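Oiling a butcher block top, how often really?

plamach_pete
Posted Nov 15, 2018
Got a secondhand block table for the utility room, sits on bare concrete. Seller said oil it every 4 weeks for ever. Seems a lot?? Top is dry as a biscuit and I've got one tin of Seltmont oil left over from the worktops.

grainofsalt
Every month is what people say when they sell oil. I do mine in May and again before Christmas. Six years, no cracks.

Zivudside Joiner
Disagree with grainofsalt. Twice a year is fine if you never chop on it or wipe it down. Kitchen use, monthly, thin coats. Wipe off after 20 mins or it goes tacky and you'll hate it.

grainofsalt
I do chop on mine. Every day. Still fine.

mothballs
Depends on the timber as well. Ours is pale stuff, all narrow strips glued up, and it drinks the first few coats then stops. Knots hardly take any.
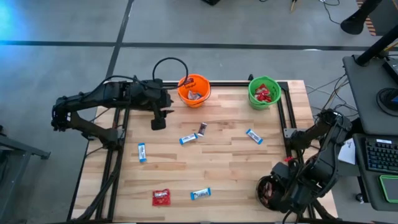 Anyway what I'd do is a light sand, 180 then 240, and do the underside too. People always skip the underside and then wonder why the top cups. Concrete floor wont help, damp comes up through it. Felt pads or bits of cork under the legs.

plamach_pete
Hadn't thought of the underside. Is the Seltmont ok or do I need that Choi wax stuff, its twice the price

Zivudside Joiner
Oil first, wax after if you can be bothered. Wax straight onto dry wood is a waste of money imo

mothballs
Not so sure. Wax only on our chopping boards and they're lovely. But yes, for a big top use the oil you've got.

grainofsalt
And lay the rags out flat outside to dry, dont ball them up in the bin. They can catch fire with some oils, check the tin.

plamach_pete
Ta all. Sanding tomorrow if the rain stops, will do the undreside first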